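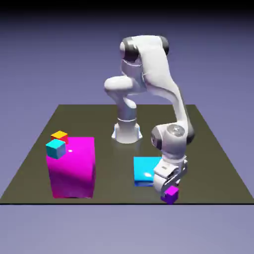
Open Day FAQ: Simulation and Manipulation Lab, Purkeck Building

Last updated: 2/16/26

What will be demonstrated?
A simulated pick-and-place task using a single white arm, small coloured cubes and two larger blocks. The simulation runs on a wall display. The physical arm in the next bay will run the same controller in the afternoon session only.

How long is a session?
90 minutes, including questions. The task itself is short; most of the session covers the planner and grasp selection.

Can visitors set the task?
Yes. Cube and block positions can be changed from the visitor console between runs. Joint limits and speed settings are locked.

Why are the shapes so plain?
Simple geometry keeps collision checking fast. Colour is used to identify objects on screen and has no bearing on mass or friction.

Does the simulation match the real arm?
Closely in free motion, less so in contact. Sarita Upadhyay will cover contact modelling and some of the known errors in the second half.

Is there a limit on numbers?
The lab's capacity is 200 across the day. School groups need one teacher per group and should book through the Hastov front desk.

Can I take the software home?
The Gillden scene files will be available for download in March. A licence is not required for classroom use.

Where do I park?
Use the Wanigasekara Street car park, level 2 or 3. Metered spots out front are reserved for deliveries.

Who handles access requests?
Rasa Ķēniņš, at the Hastov front desk.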